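Speaker notes: Sorting clothes in a small bedroom
Evening talk at the Brara community room, August. 29 chairs. Slides run from the laptop, handouts by the door.

Slide 1. Title

Say hello, say where the restrooms are. Talk runs 40 minutes with questions after. Ask people to put their hand up if they have moved apartments in the last year. Usually a good number have, and they are the ones who ask the most at the end.

Slide 2. The survey

Hegarty, the housing group I work for, sent a questionnaire to 1041 tenants last winter. We got 400 back. The question I care about was number 2: where do your clean clothes go on the day you wash them? The most common answer was the bed. The second was a chair. The closet came third. Pause here. People tend to laugh, then start talking to whoever is next to them. Give them a minute.

Slide 3. Working on the bed

Point to make: the bed is the biggest flat surface most people own, so use it on purpose. Make it first. Smooth the cover out. Start at the pillow end and work toward the foot, and keep one corner clear for finished piles.

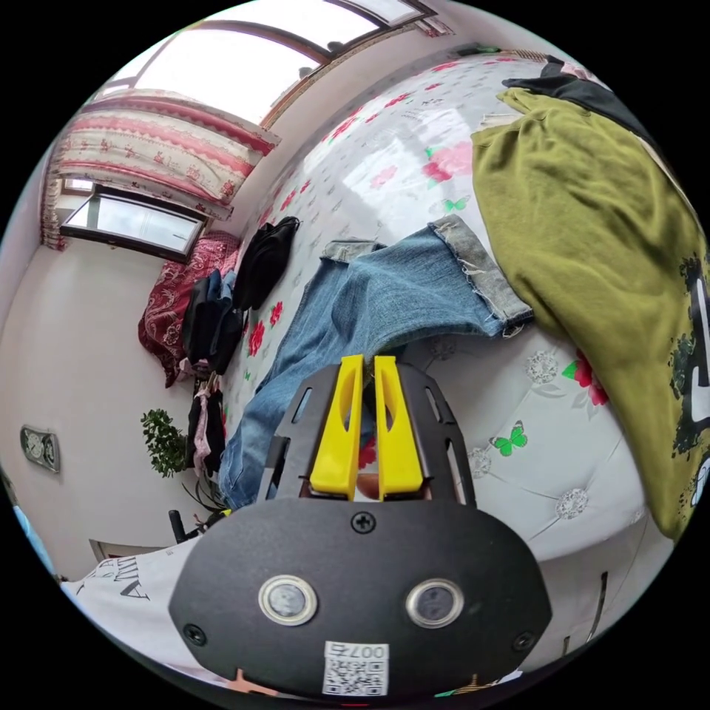 Order of work matters more than folding method. I have watched people spend ten minutes on a perfect T-shirt fold with everything else still in a heap. Do the long flat things first, and jeans are the easiest place to start. The light blue pair across the middle of the bed is a good one to begin with, and once it's folded there is space to work. Leave rolled cuffs for last, or unroll them and shake out the lint. After that come the tops. Printed ones get folded with the print facing out so you can tell them apart in a drawer, and the olive green one and the white one with black lettering would both be easy to find that way. Dark things get their own pile. Mention that a light bedspread makes dark clothes easy to see, a patterned one less so with small items like socks.

Slide 4. Hanging or folding

Ask the room what they hang. Take three answers, no more. My own rule: shirts with collars, dresses, anything that creases by noon. Knits get folded because hangers stretch the shoulders. An open rack is fine if there's no closet, but keep it out of direct sun or the colors on the window side will fade. Pass around the two hangers, the thin one and the padded one.

Slide 5. Bags and extras

Pulleo makes the flat zip bags on the front table. Zadell has a similar one with a stiffer base. I use both and have no strong preference. The stiff one slides under a bed better. Label the short end, which is the end you'll see.

Slide 6. Questions

If no one starts, ask what they do with clothes that have been worn once. This always gets going. Stop at 8:15 for the building to be locked. Handouts: one per household, extras go back in the box.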